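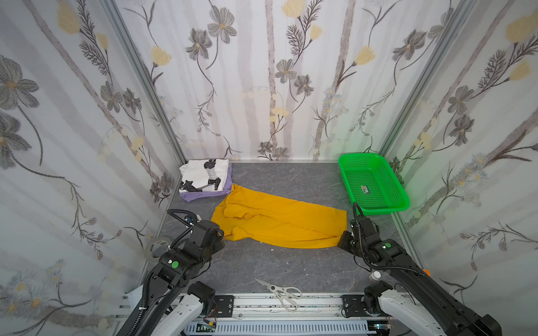 Can a machine fold my laundry yet?

Some of it, slowly, on a table, one piece at a time. It won't empty the dryer, carry anything upstairs or put anything in a drawer. If you want a full basket done while you're at work, keep waiting.

Skiner Two-Arm Bench Kit

Bench-top pair of arms for people who want to try chores at home or in a small shop. Two arms, two grippers, one rail. Clamp it down, plug in, teach it something. Not a finished appliance. Please read the whole page before ordering, returns cost us both money.

Page updated 1/6/21. Prices and stock in the sidebar are live, text down here lags a bit.

What it does today

Shirts and long sleeves. Flat or nearly flat on the table to start. Tugs out the sleeves, folds in half, folds again. Good light helps a lot. Thick cotton is easiest. Silky stuff slides.

Stacking. Puts a folded piece on top of another folded piece. Stack leans after a while, keep it short.

Small packets and light boxes into a basket or tray. Good at this. Shops buy the kit for this and skip the clothes.

Wiping. Flat surface, damp cloth, no corners.

What it doesn't do

Fitted sheets. Please stop asking.

Socks in pairs. It can pick up a sock. Finding the other one in a pile is a diffrent problem.

Turning things right side out. Works now and then, we don't sell it as a feature.

Buttons, zippers, hangers. No.

Anything sharp. The grippers will close on a pair of scissors and that's as far as you should take it. No cutting.

How fast

Slow. Our test long-sleeve took 242 seconds start to finish with the current software, and that was a clean run. You can fold the same shirt before the arm has found the second cuff. On packing jobs the gap is smaller, and the arms don't get bored, so a slow steady pace over a whole shift can still make sense. Do the math for your own bench first.

Who buys it

Small shops with a dull repeat job. Same items, same spot, same basket. Best fit by far.

Schools and hobby people. Lots of fun, lots of evenings.

Households. A few. They tend to like the kit and still fold their own towels.

In the box

2 arms, left and right, not interchangeable
2 grippers, fitted
Rail with mounting plates and screws
Power supply and cables
Spare finger pads
Printed quick start, long manual is a download

Not in the box: computer, table, enclosure, lights. The Obi overhead mount is sold seperately, so is the Grunport clamp set. Older Grunport clamps (single screw) don't grip the rail right, don't use them.

Setting up

Solid table. Wobble ruins everything.
Bolt or clamp the rail along the front edge, arms facing away from you.
Run cables along the rail, leave slack at every joint. Move each arm by hand through its full reach before power goes on. If a cable pulls tight, redo it.
Plain table top if you can. Shiny ones throw glare.
Walls or panels at the back and sides keep sleeves from going over the edge. Cardboard is fine.
Keep hands out while it's running. Stop button within reach, always.

Teaching it

You move the arms through the job, it records, you do it again. And again. One kind of shirt, plan on a long afternoon. New color usually OK. New fabric, expect to add more runs. Turn the shirt upside down and it may act like it has never seen a shirt.

Start every run a little different. People line the garment up perfectly each time and then wonder why it fails on a messy one.

The Ineck software pack (extra) comes with a starter fold for long sleeves and one for tees. Saves time. Still needs runs on your own table.

Looking after it

Finger pads wear out, check them weekly if you run it daily. Screws on the mounting plates, same. Lint gets in the grippers, dry brush, no sprays.

Price and shipping

$2,000 for the kit. Finger pads are $19 a set. Ships from our own bench, every kit is run before packing. Free shipping on the kit, not on parts.

Warranty covers motors and joints. Doesn't cover drops, spills, or arms run into a wall at full speed.

Should I wait for the next one?

Depends on the job. For packing, the current arms are fine and the next ones won't change much. For clothes, a software update is planned for September, free for kit owners, mostly sleeves and faster regrips. Same hardware. No date yet on anything that does a whole basket, and we won't take preorders for it.

Questions before ordering, use the contact form and tell us what you want picked up, how heavy, and what it sits on.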